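Branora Family Reception Center

The Branora Family Reception Center is a residential facility for asylum-seeking families, located on the edge of the town of Branora. It provides short-term housing, legal orientation and schooling to parents and minor children whose claims are pending. The center has room for roughly 900 residents and is run by the Helik Foundation under a contract with the regional government.

The center opened in June on the site of a former army training school. Its first director, Canan Sezer, ended the practice of housing fathers in a separate building, and families have since been assigned rooms together. Stays were at first limited to nine weeks. The limit was later dropped for families with a hearing already scheduled.

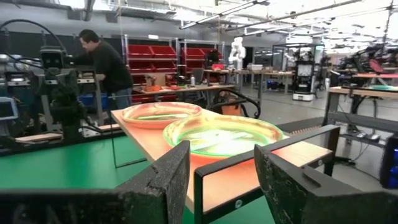 Aslı Baysal has objected that keeping families in one room means little when they cannot leave the grounds after 9 p.m., and that a curfew for adults who face no charge is detention under another name. The foundation describes the curfew as a safety measure and has declined to publish the rules under which exceptions are granted.

Legal services are provided by the Bloxham Law Clinic, which keeps three attorneys on site. Each family is entitled to two private meetings before its first interview. A review written by Tuncay Yaman found that interpreters were often missing from the second meeting and recommended that interviews be postponed in such cases. The recommendation was adopted in part.

Children of school age attend classes at the center until a place is found for them in the Branora public schools.

See also: Family unity in asylum law; Alternatives to detention; Helik Foundation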